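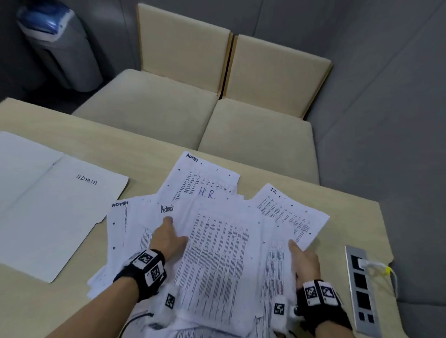

How often does the Zusto cell need to be calibrated?

At the start of each shift, and again any time a camera, a marker block or the table has been moved. The full routine takes 16 minutes if the marker blocks are clean.

## Unit 9: Setting up and looking after the document cell

Trindville Applied Automation, February. Notes by Yavuz Ersoy, with corrections by Amirul Manurung, who runs the lab and would like it known that the corrections were extensive.

The cell sorts paper. Sheets with a department written on them go into the folder for that department, and that's the whole job. Every intake of students finds this disappointing until they watch a two-finger gripper try to pick up one sheet from a heap, at which point they find it disappointing in a different way.

The Ragab arm learns the job from recordings of people doing it by hand. The person wears marker straps on both wrists and smaller marker pieces lower on the hands, and the Desitz tracking software turns the markers into hand positions. If the positions are bad, the arm learns bad positions, and it will repeat them with great confidence. Most of this unit is therefore about straps.

### 1. Straps and marker blocks

Put the straps on before you log in, because typing with them on is a good way to discover which one is loose.

- The fabric should be snug enough that a block doesn't rock when you tap it. If your fingers tingle, you've overdone it.
- Blocks face up with the palms on the table. Check them with the hands turned partway over as well, since that's where the wrists will be when you lift a sheet.
- Left strap on the left wrist. The straps look alike and the software will not argue with you. A swapped pair gives you a recording in which both hands appear to have been attached by a committee.
- Route the cable from under the left strap back toward yourself and off the near side of the table. Leave enough slack to reach the far side of the pile.
- Wipe the printed faces with a dry cloth. Alcohol lifts the black ink, and a gray marker is worse than a missing one: the tracker drops a missing marker and guesses at a gray one.

Marker pieces near the thumb and fingers get knocked more than the wrist blocks do. Sheets slide over them, edges catch underneath, and people scratch their noses. Look at them between recordings.

### 2. The table

The power strip is set into the tabletop near the right edge. Keep paper off it. Anything plugged in there has its cable led over the side of the table, away from the work area, where a sleeve can't find it.

Chairs stay back against the wall. The recordings are done standing. Amirul tried allowing chairs one term and got a set of recordings in which the table is at chin height, as far as the arm is concerned. We still have them, if anyone wants to see a robot slouch.

The tabletop is pale and so is the paper, so check exposure before anything else. On the preview you want to see the edges of a single sheet against the table. If the sheet vanishes and only the print is left hanging there, lower the exposure one step and look again. Do it with the blinds the way they'll be during the recording.

### 3. Loading the pile

New people square up the stack. Please don't. Real intake paper arrives as a slump, with corners under other corners, and a neat stack teaches the arm a skill it will never be asked for again.

Drop the sheets, spread them with both hands, and leave them overlapping. Department labels are handwritten and inconsistent on purpose. ADMIN in capitals and Admi in mixed case are both fair game. So is H.R. written well down the page where no sensible person would look for it, and I.T. in a top corner. Don't rewrite them to help. Yavuz did this once, in his best handwriting, and the reader scored perfectly for a week and then met some actual paper.

Folders lie open with the department name facing up. A folder may hang over the side of the table a little, but its label has to stay inside the camera's view.

### 4. Calibration

1. Clear the table of paper and folders.
2. Start the Desitz session and wait for every marker to show green. Amber is not a kind of green.
3. Hold both hands flat over the middle of the table for 9 seconds.
4. Turn the wrists slowly inward, then outward. If a block drops out halfway, the strap has slipped around. Fix the strap and go back to step 3.
5. Touch the tip of each index finger to the corner marks on the table, in the order the screen asks for.
6. Read the error value. Under the limit on the cell card, save it. Over the limit, clean the blocks and repeat. Don't edit the cell card.

Save under your own initials. There's a calibration file called "good one" on the machine and it isn't.

### 5. During a recording

Press down with one hand, lift with the other. The arm has a fixed pad where you have a left index finger, and it copies that pressing motion fairly well provided you make it obvious. Hold the lower sheets down before you raise the edge of the one you want. If you pinch and yank, the sheet underneath comes along for the ride.

Keep to an ordinary pace. A recording stops by itself after 60 seconds, and people who know this tend to speed up near the end like drivers at a yellow light. Let it stop. An unfinished pile is a usable recording.

Talking is fine. Gesturing while talking isn't.

### 6. Faults you'll meet

| What you notice | Usual cause | What to do |
|---|---|---|
| One hand jitters on the preview, the other is steady | Loose block or gray ink | Reseat or replace the block |
| Both hands jitter | Camera bumped | Tighten the mount, full calibration |
| A hand freezes, then jumps | Marker hidden by a sheet | Throw the recording out |
| Left hand drops out when reaching far | Cable pulling the strap | More slack |
| Arm presses above the paper and touches nothing | Table height changed | Find out who, then calibrate |
| Arm picks two sheets every time | Worn gripper pads | Swap both pads together |
| Everything is fine but the results are awful | "good one" was loaded | See section 4 |

Gripper pads are consumables. Write the change in the cell log, along with which side looked worse. A pad that wears on one side only means the gripper is closing crooked, and a new pad will hide that for a few days.

### 7. Shutting down

Arm to the park position first, then the tracking session, then the power. In the other order the Ragab controller logs a fault and beeps until someone comes back from the parking lot.

Unbuckle the straps by the buckle. Pulling them off over the hand bends the cable at the connector, and the spare connector is in a drawer that Amirul keeps locked for reasons he's happy to explain at length. Hang the straps up with the blocks facing out. Loose sheets go back in the box, unsorted.

### Before the next lab

Read sections 1 and 4 again. Bring a short written answer to each of these:

- A recording shows a clean right hand and a left hand that drifts toward the near side of the table over time. Where do you look first, and what do you look at second if that's fine?
- The label reader confuses I.T. with H.R. on one batch only. What would you check before touching the software?
- Your partner wants to reuse yesterday's calibration because "nothing moved." Write down what you'd ask them.

Lab groups are capped by the number of strap sets that currently work, so look at the door list on the way in. Return borrowed cell cards to the lab office by 16:00.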